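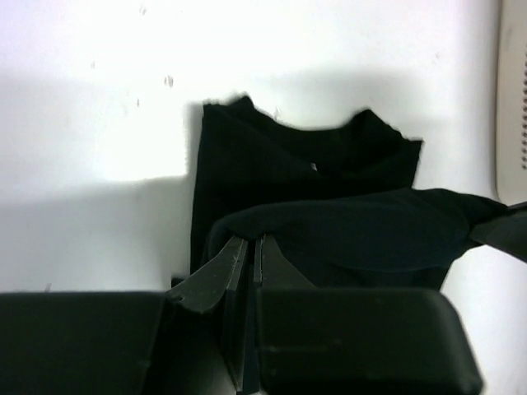
The Flondance kit with a black garment, one fold held up.

I have now the Flondance folding kit from Brendico since January, and some readers asked for my opinion. It is a kit with two arms, and the price I paid was 1,386 with delivery. The manual is 9 pages long and I found it too short, especially the chapter on the grippers.

Dark clothes are the difficult ones for me. On black cloth I can hardly see the creases myself, so I do not complain too much when the program, which is called Pap, takes a long time to choose where to grip. With coloured cloth I am more satisfied. 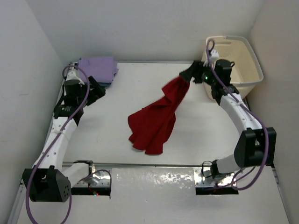 Can one buy the grippers separately?

Brendico sells them in pairs, and the shop Dindoditz also keeps them, but there I waited two weeks for the parcel. The fingers should be checked after 1,000 folds, according to the manual. I have not yet reached this number. The clamps I tighten every month, and for this a normal key from my toolbox was enough.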